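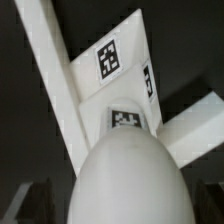

White on white.

The Cards
by Dorota Dudek

The cards came from the printer in a flat box, 400 of them, and Felicja put the box on the kitchen counter and did not open it.

"You ordered 400," said Teemu.

"It was the same price as 200."

"Who do we know that adds up to 400?"

She didn't answer. She was sitting on the step stool with her shoes off, because her feet had started to swell in the afternoons. The baby was due in 11 weeks. The cards were for afterward, with a blank space left for the name and the weight, to be filled in by pen. The woman at Cokura had told her most people waited and had the name printed. Felicja had said she wanted to write it herself.

Teemu cut the tape with a bread knife. The cards were thick and cream colored, with a thin gray line around the border. At the top it said We Are Glad To Tell You. He read it twice.

"It sounds like a letter from the bank," he said.

"Your mother liked it."

"My mother worked at a bank."

He made eggs and they ate them at the counter beside the box. Afterward Felicja got her address book, the one with the green cover, and began writing envelopes. She wrote the easy ones first. Aunts, the people from Amside where she had worked before the move, the couple downstairs. Teemu stuck on the stamps. He was slow at it and lined each one up with the corner.

At G she stopped.

"What?" he said.

"My father."

Mieczysław Górecki had moved to Szczepańska Street the spring she turned eight, and the address in the book was in her mother's handwriting, copied out on a slip and taped in. Felicja had been there 3 times. The last time he had given her a clock radio, still in the bag from the store, and they had talked about trains.

"Does he know?" Teemu said.

"Know what?"

"That there's a baby."

"No."

He put down the sheet of stamps. They had told everybody else before Christmas. They had told the dentist.

"You could call him," he said.

"And say what?"

"You could read it to him off the card."

She laughed, and then she had to stand up, because laughing pressed on something. She walked to the window and back. In the lot across the street a man was trying to get a mattress into a hatchback, and she watched him until he gave up and sat down on it.

"He'll want to know why I waited," she said.

"Maybe. Maybe he'll talk about trains."

She took her phone into the bedroom and shut the door. Teemu did two more envelopes. He heard her say hello, and then her full name, the way you would say it to an office. After that it was quiet for so long that he thought the call had dropped. Cellgate was bad in that room. Then he heard her say, "May. The middle of May," and then, "No, we don't know. We didn't ask."

He washed the pan. He dried it and put it away.

When she came out she sat on the stool again and pulled the book toward her.

"He moved," she said. "Same street, different number. He's been in the new place six years."

"What else?"

"He asked if I was eating." She crossed out the old number and wrote the new one above it. "He wants to bring something over. He wouldn't say what."

"A clock radio."

"Probably."

She wrote out the envelope. She had to do it over, as the first one smeared, and she dropped that one in the trash. Teemu tore off a stamp and held it out to her on his finger, and she put it on herself, a little crooked.

"Who's next?" he said.

She turned the page. "Jasińska. Bogumił and the boys."

"Do they get one card or two?"

"One," she said. "They live in the same house."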